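Ten Months Without a Car

I sold the car last May and said I'd write something once I had a winter behind me. 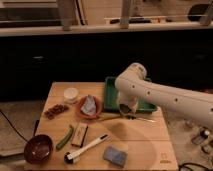
Posted by Ákos Győri on Mar 5, 2023
Filed under: Getting Around
14 comments

The car was a gray hatchback and I had owned it long enough to know every noise it made. In the spring it failed inspection on the rear brakes and something in the suspension. The shop in Griltport wanted $260 just for the brakes and told me the other part would be more. I paid for the brakes, drove home, and spent the evening adding up what the car had cost me over the previous year. Insurance, gas, registration, two tires, the parking permit, and the earlier repair to the cooling system. The total was $3,730. I did the addition twice.

For that money I was driving to work and back, going to the grocery store, and visiting my sister in Pillholm every few weeks. The rest of the time it sat on the street, and I moved it for the snowplow.

I sold it to a man from Pillholm who wanted it for his daughter. He paid less than I asked and more than I had expected. He checked the oil, drove around the block, and handed me an envelope.

Getting to work

I live on the east side of Titport and work on the west side, past the rail yard. By car it took fifteen minutes, or twenty-five if there was a train. The 108 bus goes from the corner near the pharmacy to a stop a short walk from our building, and it takes forty minutes on a normal morning. I had lived in this apartment for six years and had never been on it.

The first week I was late twice. The printed schedule at my stop was out of date, and the one on the website was correct, but I trusted the printed one. After that I learned which bus to catch. The one before it is nearly empty and gets me in early enough to have coffee and read. The one after it is full of high school students and doesn't get me there on time. So I take the early one.

I thought I would use the ride to read books. I did for a month. Now I mostly look out the window or listen to the radio with one earphone in. I finished four books by bus last summer and one since September. When it's dark at both ends of the day the lights inside make it hard to see out, and I do a little more reading then, but I also fall asleep. I have missed my stop once. The driver woke me at the turnaround by the reservoir and let me ride back without paying again.

In the warm months I walked home some evenings. It takes an hour and a half. I would not do it every day, but it was a good way to finish a long one. There is a path along the canal for the middle part, and I hadn't known it went all the way through. From the road you only see two ends of it and they don't look like the same path.

Groceries

This was harder than getting to work. I used to drive to the big store outside of town every other week and fill the trunk. I can't do that now. There is a small store on my street, Kovács, where I used to buy milk when I ran out. I now buy most of my food there. It costs more per item, and I spent the first two months annoyed about it.

Then I compared receipts. My food spending had gone up a little, but less than the price difference would suggest. I was throwing less away. When I have to carry everything three blocks and up two flights of stairs, I don't buy a second bag of potatoes on the chance I might want it.

Heavy things are a nuisance. Cat litter is the worst. I tried a folding cart with two wheels, and it was fine on the sidewalk and terrible on the stairs. I gave it to a neighbor on the ground floor. Now I use a large hiking backpack and buy the smaller bag of litter. I have the bigger stuff delivered every couple of months with my neighbor's order and we split the fee.

Mrs. Kovács now holds back a loaf of the dark bread for me if I haven't been in by late afternoon. I never asked her to. I feel I have to go in on those days even if I don't need bread, and my freezer has a lot of bread in it.

Visiting my sister

There's a train from Titport to Pillholm, but the last one back leaves early in the evening, which doesn't work for dinner. For years this was my main argument for having a car. What I do now is stay the night. She has a pullout couch and two kids who get up at six. I'm less rested after these visits than I used to be, and I go less often, but I stay longer and it's better time. Before, I would spend the second half of dinner thinking about the drive.

My nephew is old enough to have opinions on trains and has told me I am sitting on the wrong side. According to him the left side going out has the view of the bridge. He's right about that.

On two occasions I really needed to get there fast. One was when my sister had her gallbladder out and somebody had to be with the kids. I took a cab the whole way and it cost $80. I didn't enjoy paying it. It was still less than one month of the insurance and gas I used to pay. The other time a coworker drove me, and I bought her lunch and filled her tank.

Winter

People kept telling me to wait until winter. They had a point. January was unpleasant. The bus shelter at my stop has three walls, and the open side faces the wind. There was one bad week when the 108 ran late every single day, and another day when it didn't come at all and I worked from the kitchen table.

What helped was better clothes. I had been dressing for the distance between a door and a car. My old coat was fine for that and no good for standing still. I bought a long secondhand parka and proper boots, and I wear wool socks from November on. The boots were expensive. I've included them in the numbers below.

I also noticed how little I missed scraping the windshield, digging out after the plow, and getting up at night to move to the other side of the street. I had forgotten to count any of that as time spent on the car.

What it cost

I won't give the full spreadsheet. The monthly bus pass is the largest item. After that come train tickets, cabs, the boots, the parka, delivery fees, and a rental van for one day in the fall when I picked up a bookcase. Put together, it's less than half of what I spent the year before, with two months still to go. The difference went to the dentist, so I have nothing to show for it except a crown.

What I miss

I miss being able to leave somewhere when I feel like leaving. With the bus I'm always aware of the time in the evening. I have left two parties early and stayed too long at another.

I miss driving at night with music on. I didn't do it often, but I liked it.

I miss the lake. There is no bus that goes there, and the bike ride is along a road with trucks. Last summer I went once, with friends, where I used to go most weekends in July. If anything makes me buy another car, it will be that. I've looked into riding out with the bike on the Griltport train and coming at the lake from the other side. On the map it looks possible. I'm going to try it when the weather is better and will write about how it went.

A few people have asked if I'd recommend it. I don't know. I have no kids, I'm healthy, and I happen to live near a bus that goes near my job. If I worked in Griltport I would still have the car. My downstairs neighbor cares for her mother on the other side of the county and couldn't do a week of this. For me it has been mostly fine, and I plan to keep going through the summer and look at it again in the fall.

The pass goes up in price next month. I've already bought the next one at the old rate, which they let you do at the counter in the station if you ask.

14 comments | 6 shares

Recent posts
Fixing the kitchen drawer, second attempt
The canal path from end to end
What I read last year
Bread that freezes well and bread that doesn't
A weekend in Pillholm with a cold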